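Home News People Sites Archive

Laid flat, caps the same way

Interview by Sipho Modise
September 30, 2018

Stojan Nikolaidis has packed bottles at Schouten's Stamley site for long enough to have worked at three different benches. The present one has a green top, and he likes it.

"The old one was white," he says. "Clear caps on a white bench, under those lights, you lose them. On green you can find a cap straight away. I asked for green and Milan said he didn't mind what colour it was as long as it was flat."

Milan Desmet runs the stores, and the order for the bench went through him. It took most of the summer to arrive from Perkton. Nikolaidis spent the wait working off two trestles pushed together, with a gap down the middle that he still talks about.

We met to discuss the orange bottles, which have been the main job at Stamley this month. They come in from the Drukurville filling plant and are looked over by the team before they go into cartons. I asked him where he starts with a bottle.

"The cap. Always the cap. It's clear, so you can see the neck through it, and if it's sitting crooked you'll see that as well. Then I turn it and look at the rim. A bit of a crease I can live with. A split I can't."
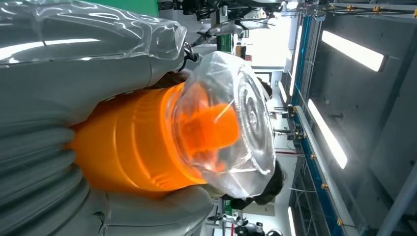
He learned to check that way from Henk Baert, who worked the same line before moving to Drukurville. Baert's rule was to hold the bottle by the body and leave the cap alone until you had looked at it. Nikolaidis says new starters nearly all do the opposite. They grab the top, give it a twist to see if it is tight, and then have no idea whether it was tight before they touched it.

"You've changed the thing you were meant to be checking," he says. "I did it myself for weeks."

The label comes next. He looks for a lifted corner first and a slanted edge second. Small print he leaves to the people who approve the artwork.

In the last full count, 1460 bottles went across the bench and 153 were put to one side. I said that sounded high.

"It was high. Most of it was labels. One reel had been stored badly and the glue wasn't holding. Take that reel out and you've got a normal week. But it goes in the book as 153, so that's what people remember."

He is also particular about how bottles are put down. Some packers stand them up, and he has no quarrel with that when they are going straight into a carton. For checking he prefers them on their sides, next to each other, with all the necks facing the same way.

"If one's different it shows," he says. "And a bottle on its side next to another bottle doesn't go far. Stand a long row up and knock the first one – well, you'll be picking them up off the floor." 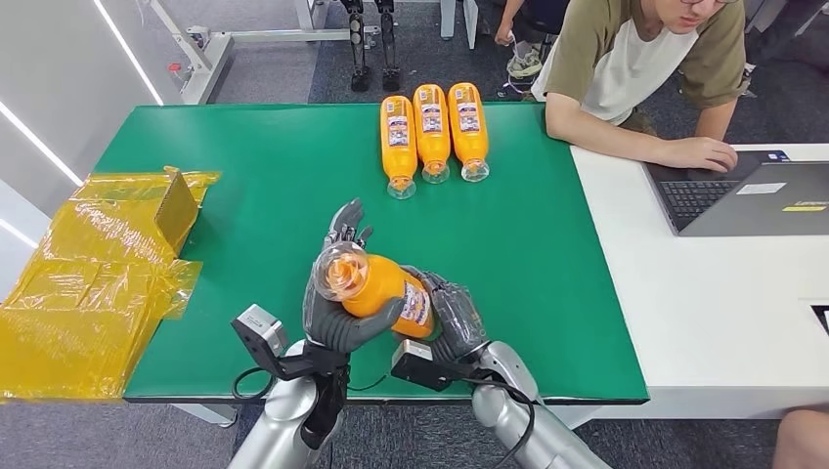 PEOPLE AND WORK

The paperwork is done within reach of the bottles. Siebe Van Beek, who looks after the records, pushed for that when the new bench went in. Before, the sheets were filled in by hand and carried to the office at the end of the shift, and at least one set went missing between the two.

"Siebe wanted the numbers entered while the bottles were still out," Nikolaidis says. "I thought it would slow us down. It did for the first few days. Now if something doesn't match, we look at the table and sort it out there and then."

Does he mind people working so close by?

"No. You get used to it. I'd mind if they put a mug down on the green. That's the only thing I'm strict about."

The top gets wiped at the start of the shift and again after the break. He uses a damp cloth and then a dry one, and he won't have spray near the labels. A carton can sit at the left end of the bench, clear of the bottles, and tape stays on its hook.
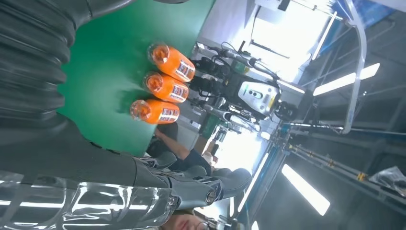

Schouten Stamley – Bottle Checking and Packing Team

I asked what he would change. He thought about it for some time and said the lights. They are bright enough, but they throw a glare on the plastic, and a mark on the shoulder of a bottle can disappear in it until you tilt the thing. He has put in a request. Desmet has told him it will be looked at with the rest of the building.

He would also like the Drukurville cartons to be slightly deeper. At the moment the flaps press on the caps if the bottles are packed upright, and he suspects some of the creasing starts there. Baert is measuring a batch at the other end.

"Henk will find it," he says. "He'll ring me up when it's him that's right. If it's me that's right I'll get an email."

The orange bottles are due to carry on at Stamley until the next delivery has been cleared. After that the team goes back to mixed orders, and Nikolaidis says he will miss having one colour to look at.

2 comments 3 shares

Contact the newsletter desk | © 2018 Schouten | Back to top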